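Forum > Workshop and Craft Room > Surfaces and Benches

Thread: White matte top marking up after 8 months, refinish or replace?

plinth_and_rail wrote:
I have a white matte table in the craft room, pushed up against a paneled wall. Top is Basetwood's budget line, bought secondhand. It gets used for paper work, kids' projects and sorting small parts. Over 8 months it has picked up smudges that ordinary dish soap won't shift. Photos taken at the table, nothing rearranged. 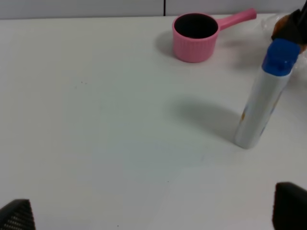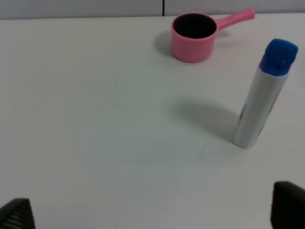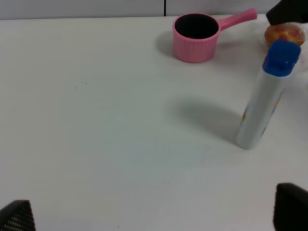

What I want to settle is whether the finish is worn or only dirty. If it is worn I will recoat. If it is dirty I would like to stop scrubbing it with the wrong product. I have tried dish soap and warm water, then a melamine sponge on a test patch near the left end, light pressure. The test patch came up slightly shinier than its surroundings, and I don't know whether to read that as clean or as polished. The table sees a lot of glue, for the record. The blue-capped white tube in the second photo lives there, and so does the pink scoop with the long handle, used for measuring beads. Dried adhesive is therefore my first suspect. Edges are sound and there is no swelling anywhere.

Drakos_bench wrote:
Shinier means polished. A melamine sponge is a fine abrasive. On a matte coating it knocks down the texture that scatters the light, and the patch won't go back. Stop using it.

For adhesive residue, isopropyl alcohol on a white cotton cloth, 30 seconds of contact, wipe in one direction, then a damp cloth. Check the cotton. Gray on the cloth is dirt. White on the cloth is your coating, and you should quit there.

overhang877 wrote:
Disagree on going straight to alcohol. School glue sticks are generally water soluble. Lay a damp warm cloth over the mark, leave it ten minutes, lift with a plastic scraper. Alcohol on an unknown secondhand finish is a gamble. If somebody has put a water-based acrylic over the factory surface it can soften.

Drakos_bench wrote:
Hence the contact time and the cotton check. Test it on the underside lip if there is any doubt.

overhang877 wrote:
The underside lip is often not coated the same as the top. I had a Plostel desk where the lip was bare primer. Test told me nothing.

Grímur Thoroddsen wrote:
Before anyone applies anything, look at the surface under a low side light. Turn off the ceiling fixture and hold a flashlight almost flat to the top. Residue stands up and throws an edge. Wear doesn't.

Also, don't judge tone from those photos. The top reads bright white in one part and a bit blue-gray in another, and the shadows beside the scoop and the tube are soft. Part of what you are calling discoloration may be the lighting. The few dark specks left of center in the first photo are a separate matter. I would try a fingernail on those.

plinth_and_rail wrote:
Did the flashlight. Two kinds of mark. Most of the smudges have no edge at all. A smaller group near the front has a clear raised edge. The specks came off with a fingernail.

Grímur Thoroddsen wrote:
Then the raised ones are residue and overhang877's wet cloth is the first thing to try. For the flat ones, skin oil is likely if people lean there. A few drops of ammonia-free degreaser in water.

Drakos_bench wrote:
Agreed on the order. I still think alcohol gets used before this is over.

tallow_9 wrote:
Is that a toy muffin in the third one? Asking because pigmented soft plastic can stain a pale coating if it sits in one place for weeks. I had a red ring from a bath toy on an Arnov shelf and nothing lifted it.

plinth_and_rail wrote:
Bun, I think, from a play kitchen set. It moves around daily. No ring under it, I checked.

Results so far. Damp cloth for ten minutes took off most of the raised marks. 2 were left, and alcohol took those with nothing white on the cotton. Degreaser has improved the flat ones but there is still a dull area front and center — wrist height, where I cut paper. The polished test patch is unchanged.

overhang877 wrote:
Dull area is probably fine scratching from the cutting. Get a mat. I wouldn't recoat for that.

Drakos_bench wrote:
I would, if the test patch bothers you. Scuff the whole top with a gray pad, wipe down, two thin coats of waterborne matte, flat foam roller, keep a wet edge. Spot coating one patch will show worse than what you have now.

plinth_and_rail wrote:
Mat ordered. Leaving the recoat until December, when the room is free long enough for it to cure.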